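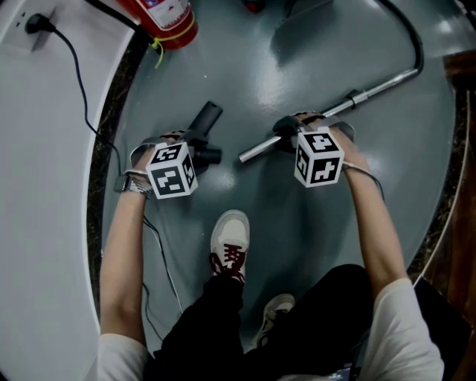
Ticket opened Thursday, July 8, 2021 by Zhuoran Long. Component: Sornix pose solver, cube tracking. Relative pose between left and right hand jumps during two-handed tasks. The jump shows up as a rotation flip on one cube, lasts a few frames, and then clears without a reset. Head camera tracks are affected more than gripper camera tracks. Vacuum assembly is the worst task so far: with the nozzle in the left hand and the chrome wand in the right, a cube strapped to the back of each hand turns with every small wrist correction, and the solver often has to work from one face at a steep angle. Single-handed tasks from the same batch solve cleanly.

Expected: continuous relative pose, or a gap marked as missing.
Observed: continuous output with wrong rotation, confidence flag still high.
Extent: almost 12 percent of two-handed segments contain at least one flip.

Steps tried

Re-ran the batch with the previous solver build. Same flips at the same timestamps, so this is not a regression.

Re-ran intrinsic calibration for the head camera. Reprojection error dropped slightly. Flips unchanged.

Checked cube definition files. Face IDs and corner order match the printed sheets for left and right. No swapped faces.

Turned off temporal smoothing. Flips got shorter and sharper, and were easier to find in the plots. Smoothing had been spreading each one over neighboring frames. Left off for the rest of this ticket.
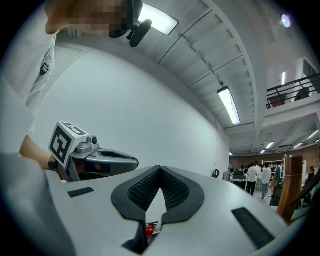
Next test was exposure. Shortened it by two steps on the head camera and reprocessed. Corner detection improved where there was motion blur, but the rotation error stayed. When the detector returns four clean corners on a single face, there are still two valid pose solutions, and the solver keeps whichever has the lower reprojection error. At steep angles the difference between them is below corner noise. That fits the pattern in the log: every flip I opened by hand falls on a single-face detection.

Added a patch that keeps both candidates and picks the one closer to the last pose that was solved from more than one face. It falls back to "missing" after five frames without such a pose. Branch is called flavside-dual. On the Bokalau batch the flips are gone, but the share of missing frames went up, mostly in segments where one hand passes over the other.

Open item: the fallback length was picked by eye. Needs a sweep before merge.

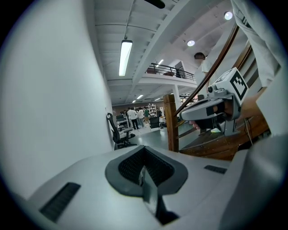 Charoen Chaiyaporn: Ran your branch on the Pongsiri batch and I see the same thing, no flips and more gaps. I would not tune the fallback length yet. Candidate selection uses the last good cube pose in camera frame, so a fast head turn makes the wrong candidate look closer. Convert to world frame with the head track first, then compare. Please also log the error ratio between the two candidates so we can set the confidence flag from it.

Zhuoran Long: Agreed on world frame. Moved the comparison after the head transform and pushed to the same branch. Error ratio is now written per detection, in the same table as the corner residuals. Policy training on two-handed data stays on hold until the rerun finishes.

Status: in progress
Assigned to: Zhuoran Long
Blocked by: full rerun of both batches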